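20 January 2021

Wash trial on the Nandska samples, second go. Writing this up while I still remember which bag was which.

Background for anyone picking the book up cold. Kodis sent us their waxed cotton with a claim that the finish survives 20 domestic washes at 30 degrees. Their own sheet shows a lovely flat line from wash one to wash 20, and I have never in my life seen a finish do that. Waxed anything loses most in the first few washes and then trails off. Either they have invented a new kind of wax or somebody tested the cloth in a bucket with a spoon. I asked Marianna what she thought and she said "spoon".

So we are doing it ourselves. Cloth is the Nandska olive, off the same roll as the July delivery. Cut 23 squares, kept back three as unwashed controls in the brown envelope (top drawer, please leave it there). The rest overlocked on all edges, because last time the fraying got tangled round everything and we weighed a lot of loose thread and called it wax loss.

Water spray rating on the unwashed cloth was fine. Beads sit up nicely, nothing through to the blotter. No argument with Kodis there.

Detergent: the plain liquid, no softener. Itzel wants a parallel set with powder, on the grounds that powder is what people at home will use whatever the label tells them. She has a point but I want one honest set first. Ballast is the old cotton sheeting, made up to the same dry weight each time. Spin at 600, which is lower than most people would bother to set, and I suspect the spin matters more than the temperature. Kodis don't give a spin speed at all. Have written to ask. Not holding my breath.
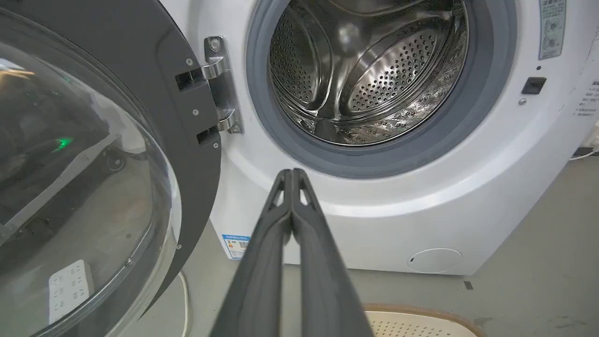 Front loader, door open. Perforated drum, grey door gasket.

A grumble about the gasket. Anything waxy that comes off the cloth has to go somewhere, and I would bet a fair share of it goes on the rubber and the drum and then back onto the next load. That would flatter the later results. Barış thinks this is fussing and that it all goes down the drain with the detergent. Possibly. I'd like to see it weighed before I believe it. Plan is to run a hot empty cycle between sets and put one clean white square through afterwards to see whether it picks up any water resistance. If it beads, Barış buys the biscuits.

Results so far, washes one to 12:

Wash 1: clear drop in spray rating. Handle softer, some creasing that won't press out.
Wash 3: dropped again. Blotter damp under two of the squares.
Wash 6: patchy. Good beading in the middle of each square, poor along the stitched edges.
Wash 12: much the same as 6, to my annoyance.

That last one doesn't fit what I expected either. I said it would trail off and it has more or less stopped. Could be real, could be redeposit as above, could be me reading the chart generously late in the day. Fiona is going to score the wash 12 squares again without knowing which they are, mixed in with the controls and the sixes.

Air dried flat throughout. Jaqueline reminded me the Badthorpe lot tumble dried theirs and got the finish back, which sounds too good. Warm wax moves about, granted, but moving it isn't replacing it. Will tumble two spares at the end and see.

To do: chase Kodis for spin speed and ballast weight. Borrow the better balance back from Inskip. Label the bags properly this time, in pen that doesn't come off in the wash.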